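Pimari Tidy-Up Set: README

Hi, and thanks for downloading! I put this together for the Brerkov project, where we're trying to teach a two-handed policy to clear small household things off a surface and into a basket. It's the home part of the collection. The lab part lives in its own folder under Chauke and has its own notes, so please don't merge the two without reading both (I did that once and spent an evening pulling them apart again).

What's inside

There are 400 episodes from 14 homes. Each episode has video from the left and right grippers, the jaw opening over time, the hand path, and a short text label for the task. Most of the labels are plain things like "put the slipper in the basket." I wrote them the way I'd say them out loud, so expect a little variety in the wording.

How I recorded it

Everything was done with a pair of hand-held grippers, one per hand, in rooms people live in. I set up on whatever was handy, mostly tables and beds, and I left the background alone. Patterned cloths, bright curtains, stuffed toys, all of it stays in. I really wanted the mess!

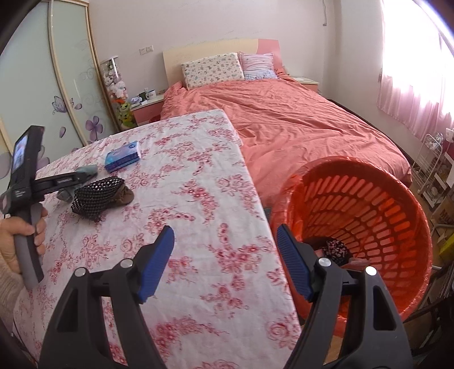

Episodes run up to 300 seconds, but the long ones are mostly me fumbling with soft stuff. Clothes and beaded things are by far the hardest, and I kept the failed grabs in. They're marked "retry" in the label file, so you can drop them if your training setup doesn't like them (mine did better with them left in, for what it's worth).

Things to watch out for

The view is very wide, so straight edges bend near the sides. Calibration files are in the Astetham folder, one per gripper. Use the right one for each side!

Rooms with a big window can blow out on one side. I didn't fix the exposure afterward.

Left and right clocks drifted in 2 of the homes. I lined them up by hand, and they're good enough for me, but check them if your timing is tight.

Still to do

Add the kitchen episodes from February, clean up the spelling in the labels, and write a proper loader. The one in the tools folder works, but it's slow and eats a lot of memory.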